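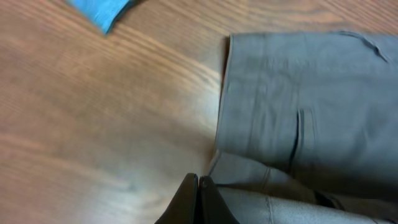
Does the folding station replace the people at the finishing table?

Staffing is a site decision, but the Marora folding station is built to run with one operator per table. The operator sorts, checks seams and closures, and clears garments the arm has set aside. The arm does the repeat folds.

Marora folding station, tabletop version

The station is a single arm with a two-finger gripper and a wrist camera, for flat folding of trousers, work shirts and small cloths. It is supplied by Millotus for commercial laundries, uniform rental and garment finishing. The arm bolts to a floor pedestal next to an existing table. Wood, laminate and steel tops are all accepted. Glossy tops should be tested under the site's own lighting before order, as glare can slow edge detection.

Working method

The camera locates a fabric edge, the fingers close on it, and the arm carries the layer over to the fold line. If an edge is not found after three tries, the garment is skipped and the amber lamp comes on. Heavy seams and pocket openings are handled with the slow profile. Fold patterns are stored by garment type; memory holds 200.

Changes to the operator's job

Less reaching across the table and less repeat wrist work. More inspection, more sorting, and some time at the screen. Operators need one shift of training to run the station and a second to teach new patterns. Piece-rate pay schemes should be reviewed before startup, because the arm sets the pace for part of the work. Jomar Sison handles site surveys and operator training.

Specifications

Reach: 27 in from pedestal center
Station weight: 171 lb with pedestal
Finger pads: replace every 3000 hours
Finger color: black
Stop controls: one on pedestal, one at table edge
Not suited to: fitted sheets, knitwear, wet goods

Page updated Sep 2, 2025. Revised finger pads ship from October.

Related items
Kwan pedestal, adjustable height
Grutivetti sorting cart
Marora finger pad set
Marora slow profile setup guide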